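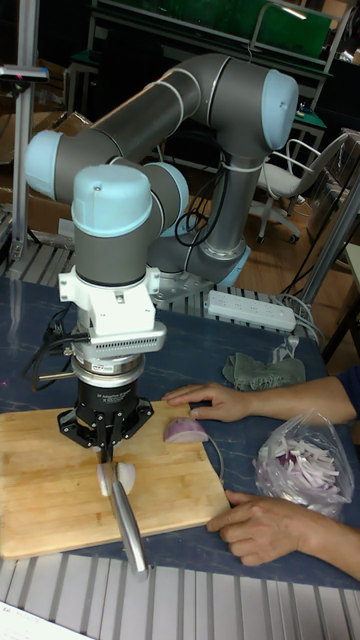
The Millholm Lap Tray is sold to churches as the answer to children's groups that meet in a hall with no tables. We stock it, and we think half the claims on the box need a second look. It's a flat board with a fabric cushion underneath, meant to sit across a child's knees for colouring, memory verses and the odd craft. Parishes ask us if a wooden cutting board, like the one on the workbench, would do the same job for less. For colouring on the floor, probably yes. On knees it slides, and you'll be picking up pencils through the whole of the Good Samaritan.

## What Coste says, and what we'd say

**"Keeps little ones focused for the full lesson."** No tray does this. It gives them somewhere to rest a sheet of paper. If your talk runs long they'll drum on it.

**"Wipe-clean surface."** Fair for washable markers and most glue sticks. Glitter glue left until after morning tea is a different matter. Ours still has a purple smear from last May's Pentecost flames.

**"Suits all ages from preschool to Grade 6."** The cushion is too deep for most preschoolers, who end up with the board under their chin. We'd call it a Grade 1 to Grade 4 product. Older kids would sooner have a clipboard.

**"Stacks neatly for storage."** Up to 7 high, in our cupboard. After that the cushions start to lean.

## Details

| | |
|---|---|
| Maker | Coste |
| Board | 41 cm wide, rounded corners |
| Cushion | Zip-off cover, cold wash |
| Colours | Navy or grey |
| Sold | Singly or as a class set |

The cover does come off for washing. Getting it back on takes patience, so don't try it ten minutes before the service.

## Compared with the Skondwood

The Skondwood tray costs more and has a raised lip along the front edge, which stops crayons rolling off. We prefer it. It's heavier, though, and that matters if your leaders carry everything over from the church and back each week. The Clancombe version is cheaper than either, but we've stopped ordering it. The cushion came away from the board on too many of them.

## From a customer

"We bought a set for our under-tens and I'd buy them again, with the grumble that the 'lesson planner' in the box is a single folded sheet telling you to pray and have scissors ready. I had worked that out." Yannick Cordier, children's program leader

## Ordering

The brochure says the cushion has been tested to 300 washes. We haven't washed one 300 times and can't tell you whether that's so.

Ask for a single tray on loan before you commit to a class set. You pay return postage only. Seam failures are covered by the maker; marker stains, chewed corners and lost covers aren't.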